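I moved from a house with a full kitchen to a one-room rental in Flinham in January. There is no range. There's a sink, a fridge that comes up to my hip, and two outlets. I've been cooking there for 5 months now and people keep asking how, so this is a thread.

First, the electricity. Both kitchen outlets are on the same breaker. If the kettle and anything else that heats are on together, it trips, and the panel is in the hallway behind a locked door. I boil water first, pour it into a thermos, unplug the kettle, then cook.

Find out what your breaker is rated for before you buy anything. My landlord didn't know. I got the answer from the property office in Doltent, and it took them two weeks.

My whole food budget is $200 a month. That covers groceries, coffee, and one takeout meal. It doesn't cover dish soap or foil, which I put under household.

The big supermarket is out past the Clilliva exit. I drive the Honda there twice a month and get the heavy stuff: rice, canned tomatoes, oil, potatoes, onions. Everything else comes from the corner store on foot.

The fridge has a freezer shelf that holds one bag of peas and one loaf of bread. I stopped buying frozen meals because of it. Bread goes in sliced so I can take out two pieces at a time.

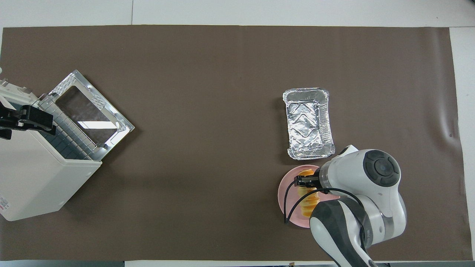 Can you eat well with no stove at all?

Mostly, as long as you give up on big pots. Soup for one works. Pasta for four doesn't. I miss frying onions slowly in a wide pan more than anything else.

What I make most weeks: sheet-pan sausage and peppers, baked potatoes with beans, rice with an egg on it, tuna melts, lentils, cabbage roasted in wedges.

Potatoes take an hour. I put them in when I get home and then shower, answer mail, whatever. Small ones are done sooner but the skins are never as good.

Things I bought and didn't use: a microwave egg poacher, a spiralizer, a set of 12 stacking containers when four would have done it. The lids are all slightly different sizes and I've lost track of which goes where.

Things I use every day: one good knife, a cutting board that fits over the sink, a quarter-size sheet pan, the thermos, a bowl big enough to mix in and eat from.

Smells are a real issue when your bed is ten feet away. I cook fish only when I can leave the window open all evening. Coats go in the closet with the door shut before I start.

Somebody asked about dishes. I wash right after eating. With a sink this size, one dirty pan means you can't fill a glass.

Next thing I want to figure out is bread. If you've baked a loaf in a very small kitchen, tell me what size pan you used.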